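**Household Objects and Small Storage - project report**
Student: Dulce Magaña
Submitted: 23/09/2020

## 1. Why I chose this subject

In our course we had to select one small problem from a real home and study it with simple methods. I selected the storage of chopsticks. In many kitchens they lie in the same drawer with forks and spoons, they turn in every direction, and it takes time to find two that match. My question was: can a standing container, which was made for another purpose, be a good home for chopsticks?

I did not want to buy a special product. The utensil holders I found in the Tivetti catalog were nice but too narrow for a family, and the Pereyra one has a metal grid that I did not like. I wanted to work with things which the kitchen already has.

## 2. Place and materials

The work was done at a kitchen table with an oval top. The table wears a plastic cloth with a gingham check, and this cloth became more important than I expected (see section 4). The container is teal, open at the top and wider there than at the base, with flowers cut out of the wall. The chopsticks are thin and made of light wood.

Before each trial the chopsticks were laid in a bundle on the cloth, in front of the container. I call this the "start position" in the rest of the report.
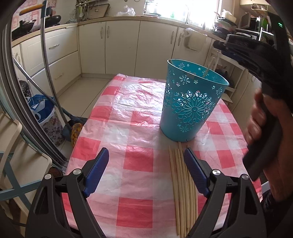
*Figure 1. Start position with seven sticks, container standing behind them.*

The rules for a trial were simple:

- the container stands upright on the cloth, not in a corner or against a wall
- the chopsticks start flat on the table
- they go in with the thin end down
- a trial is finished when no chopstick is left on the table

I wrote down the time for each trial in seconds. If a chopstick fell to the floor, the trial was repeated and the old time was crossed out in my notebook but not erased. My teacher asked us to keep also the bad results.

## 3. Results

I did 19 trials. The total time of all trials together was 461 seconds. The longest ones were at the beginning, when I had not decided yet from which side to pick up the bundle.

What I learned about the container:

The wide opening is the best part. It is easy to drop a chopstick in without looking carefully. But the same width is also a problem, because a few chopsticks in a wide container do not stand. They lean, and each one leans to a different side. With a fuller container this was better.

The cut-out pattern is pretty and lets the air pass, and I think this is useful for wood after washing. On the other hand, a thin tip can catch in one of the flowers. It happened to me in three trials. The lower half of the wall is solid, so the tip catches only if the chopstick goes in at an angle. When I held it straight, there was no difficulty.

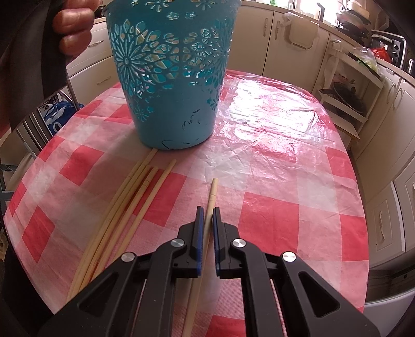 *Figure 2. Four chopsticks together and one lying apart. The solid lower half of the basket is visible.*

In figure 2 one can also see what I call a "lost" chopstick. When a bundle is opened on the table, it is common that one goes away from the others. I first wrote this as a mistake in the method. Later I decided that it is normal, and that a storage solution has to work with it.

## 4. The tablecloth

I must write some lines about the cloth. It is shiny and has many creases. Round sticks roll on a smooth surface, but a crease can stop them. So the same bundle behaved differently in two places of the same table. If I repeat this work, I will use the bare table first and the cloth second, and compare.

The checks helped me in one way - I could use the lines to put the bundle straight at the start of a trial, without a ruler.

## 5. Limits

- Only one shape of container was tested.
- I was the only person who was timed.
- I have not tested longer cooking chopsticks, which may be too heavy at the top.
- My notes from March, when I made the first plan, spoke about spoons too. I left them out.

## 6. Next step

I would like to put a ring of cardboard inside the container to divide it in two parts, one for chopsticks and one for other thin things. My classmate suggested the Wasel insert, but I prefer to make it by hand first and see which height is good.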